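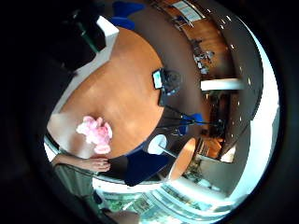
Progress report, February 2018
Kirkdale site, hand-held gripper unit
To: Tekum program office

Short one this time, most of the hours went into the unit itself.

Status: running. 3,003 clips recorded to date, target for this phase is 3,387. Should close the gap before the next report if the jaw holds up.

Work done since last report

Jaw pads replaced, both sides. Old ones had gone shiny and were letting soft items slide out on the lift. New pads from Manole, slightly thicker, so the closed position had to be set again. Done twice, first time the screws wern't fully down.

Trigger linkage was sticking on the return. Stripped it, cleaned it, one drop of light oil at the pivot. Fine now. Added to the weekly check.

Camera mount: found play in the lower bracket. Tightened, thread lock on. All clips from January looked at again for drift, 251 pulled out and will be redone. These are NOT in the total above.

Lens wiped before every run now. Sounds obvious, was not being done.

Calibration at start of day and after any knock. Takes around 4 minutes with the Drakar board, longer in strong daylight as the board washes out near the windows. We turn it away from the glass and go again.

Soft goods (plush, folded cloth) still the hardest on the jaw. Grip force is set low for these and needs putting back up afterward, which got missed on one afternoon. A label on the handle now says so.

Problems open

Cable strain at the handle. Outer sleeve starting to split, taped for now. Need a proper right angle connector, quote asked for, no answer yet.
Battery door latch worn. Works, but but only just.
No spare trigger spring on site.

Spending

Pads and thread lock came out of the consumables line. Connector and springs will too, unless the quote comes back high, in which case we will write first.

Next

Fit connector. Redo the pulled clips. Swap the latch. Send updated maintenance sheet with the next report.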